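The Clock at Diltstead

I got the clock because I was the only one at my great-aunt's funeral with an estate car. That was the whole reason. My cousin Elibariki Waweru said, you've got the boot space, you have it, and he'd wrapped it in a duvet and strapped it in before I'd finished my sandwich.

It hadn't run in years. Auntie used to say it stopped the night the Brultcombe bus went into the river, but she also said that about her knee, so I never took much notice. Still, I put it in the hall when I got back to Diltstead, and it looked very grand there, and I hung my coat on it.

Then it struck. I was in the bath! One great bong, at ten past four in the afternoon, and I went down the stairs in a towel with my heart going like mad. The hands hadn't moved and the pendulum was hanging there like a dead fish. I told it off (out loud, I live alone, I'm allowed) and went back up, and by then of course the water was cold.

So I rang Tatsuya Kuroda, who mends things over in Harnia and charges you for the petrol. He came with a torch in his teeth and his sleeves rolled up, and he had his head inside that case for most of an hour while I made tea and he didn't drink it.

'Who's been at this?' he said.

I said my great-uncle, probably. He was always at things.

'Well, he's made you a wheel.' He backed out and held it up, and it was white, this little toothed thing, sitting in his palm like a peppermint. 'Everything else in there is brass and he's made you this. Somebody's had it running on this.'

'Is it any good?'

'It's terrible,' said Tatsuya. 'It's 2 teeth short.'

I've thought about that a lot since. Two teeth short, and the pair of them living by it, having their dinner by it, catching the bus by it. Or missing the bus by it — I did think of that, standing there with my two cups of tea. I remembered Auntie in her good coat at the kitchen window, and my great-uncle saying they'd plenty of time, and the bus going past the end of the lane without them. She never did say why they weren't on it.

Tatsuya said he could get a proper one cut for 94 pounds and it would keep time for another 100 years. I said I'd let him know. He gave me a look and put the wheel down on the table while he packed up his torch, and then he drank both teas, stone cold, one after the other.

When he'd gone I rang Elibariki and asked whether he remembered their clock being slow.

'Slow?' he said. 'We were late for everything. We were late for her wedding anniversary, and it was at her house.'

I haven't rung Harnia back yet. My coat's on the banister now.

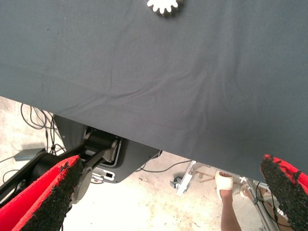 The little white wheel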